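Uvari Scene Pack, release 14

Simulated household rooms for training and testing grasp policies on a single fixed arm. Supplied with the Braminham planner and a licence for one workstation. Updated 24 May 2025.

The pack holds 762 room layouts. Furniture, wall colour and lighting are drawn afresh for each episode, while the arm model and its joint limits stay fixed. Object poses are logged at every step.
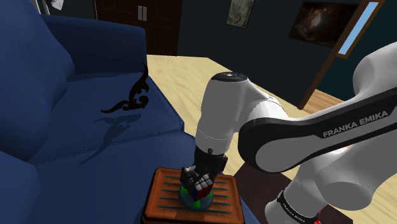 Grasp scoring uses the Prins contact measure, computed from finger forces and object slip over 100 simulation steps. A grasp is scored separately from the transport that follows it. Small targets on raised supports, such as the Rubik's cube on its round plate and wooden box, are kept in a group of their own, as clearance beside a sofa limits the wrist angles the planner may choose. Results for this group are reported apart from the open-floor group.

Randomisation can be switched off for repeat runs with a fixed seed. Contact logs are written as plain text.

Requires: Pralteck runtime, 20 GB free disk space
Not included: arm controller, real-world calibration files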